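**Tanoli** is a software package for planning and running cloth-handling tasks on two-arm robots. It was first written at Dresivov and is now maintained by Truston. It covers perception, motion planning and low-level control, and is used mainly for flattening, folding and stacking small pieces of fabric.

## Perception

Tanoli takes color images from a fixed camera and separates each cloth from the work surface. It then estimates the outline, marks likely corners and labels regions where the fabric is folded over itself. A corner that is tucked under or bunched gets a low confidence score, and the planner will not choose it as a grasp point until it has been pulled clear. 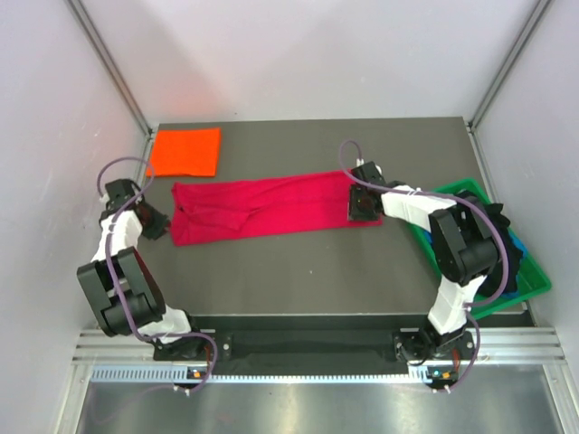
Each cloth is stored as a mesh of up to 2282 points. Earlier versions used 4000, but the larger mesh slowed planning and was dropped in the April release.

## Planning

The planner picks a pair of grasp points, one for each arm, and checks the paths for collisions between the arms, the walls and any storage bin. Four basic actions are available: drag, lift, fold and release. If no pair scores above 85 on the internal scale, a single-arm drag is tried first and the cloth is imaged again.

## Control

Both arms share one clock, so that fabric held between them is not stretched. Gripper commands are queued separately from arm motion. Cable routing is not modeled, and users set wrist rotation limits by hand in the configuration file.

## Related software

Drinusum, a separate logging tool, records joint positions and camera images from Tanoli sessions and can replay them at reduced speed.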